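Speaker notes: The Slow Tuesday Problem
Afonso Vieira, for the Sowerby independent casinos day, 30th April
Slot after lunch. Expect sleepers.

Opening. Thank the chair. Do not do the joke about the house always winning; the last two speakers will have done it.

Who I am: eleven years on the floor, mostly roulette, then pit, then an office with no window. Now I look after table planning for Luresero, a casino you have driven past on your way to somewhere nicer. We have nine tables, a card room and a carpet I've been asked not to mention.

The subject is poker on quiet nights. Specifically, what we got wrong with our midweek tournament and what we changed. If you came for the session on licensing, it's across the corridor and they have better biscuits.

First part: how it was. We ran a weekly hold'em tournament with a 60 pound entry. It looked healthy on paper. The paper was mine, so I would say that. We opened in November with every seat taken, and by spring we had the same two tables of men who all knew each other's tells, divorces and knee operations. They bought one coffee each and made it last until the blinds went up.

Pause here. Somebody in the room will own a tournament like this. Let them suffer quietly.

We tried a bigger guarantee. It brought in people from other towns who won it and went home. Our regulars took this personally. One of them wrote me a letter by hand, with an enclosure.

Then we tried a cheaper night with unlimited rebuys, which I described to my manager as exciting. It finished at ten to five in the morning. The dealers have long memories about that, and I still get my tea last.
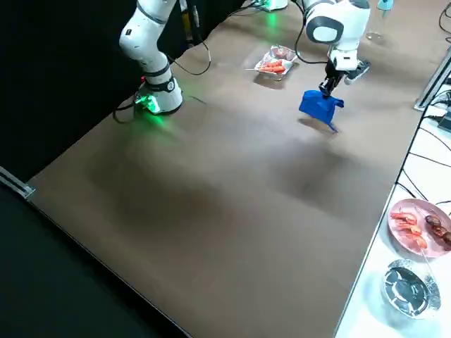

Second part: the players' survey. We sent it to 1,630 people on the members' list and had 345 back, far more than I wanted to read. The drinks and the prize money hardly came up. What they wanted to know was when they'd be home. Several put it in capitals.

A number of them said they had never played because they didn't know when to put their hand up, or what to call the dealer. (The dealer's name is on the badge. I accept that this is not obvious when you are frightened.)

Third part: what we did. Say this slowly, it's the useful bit.

The game now starts at seven and has a published finish. If two players are left when the clock stops, they count chips and split what's there. The purists hated it. They also turned up.

There is a beginners' table for the first 95 minutes, same entry, same cards, with a dealer who explains things out loud. After that it joins the others. We borrowed the idea from the bridge club at Helleretti, who have been losing members politely for decades and know a lot about keeping the rest.

Late entry closes at the first break. No exceptions, including for the man who says he was parking.

We dropped the scheduling software too. It was called Drikatness and it once rostered me to deal two tables at opposite ends of the building. We use a whiteboard. Don't dwell on this, their rep may be in the room.

Results. Be careful with claims. Nearly 60 players on a good week now, and poor weeks still happen, usually when there's football. The card room doesn't make a fortune. It does cover the staff on it, and a few people stay for dinner, which the kitchen has noticed with mixed feelings.

If asked about cash games: we run one, it's small, come and lose at it.

If asked about the carpet: take the next question.

If asked whether we'd do it at the weekend: no. Saturdays look after themselves and I would like to see my children.

Finish with the contact slide. Check the email address, it had a typo in it last time. Leave the handouts by the door and collect the clicker from whoever has walked off with it.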